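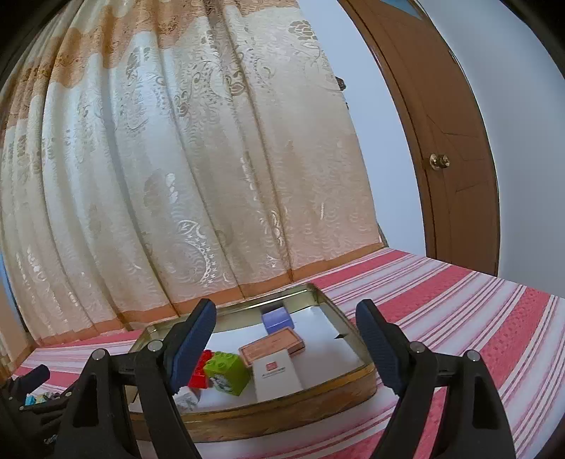

Slide 4. What we need to buy, and when

Start with the task: small items into and out of a shallow metal tin. Blocks, toy bricks, little boxes. Any gripper we buy has to reach past the rim.

Flulstead quoted for 12 hand-held grippers, delivery in December. Tratutmont can do up to 40 but wants payment up front. Muchen Du has both quotes if people ask.

Budget lines: grippers, spare finger pads, storage, shipping. Pads are a separate line this year. Order 2 spare sets per gripper.

The arms wait. Kurgate gets 3 after the spring review.

Pause for questions on lead times, then go to the Van den Broek lease.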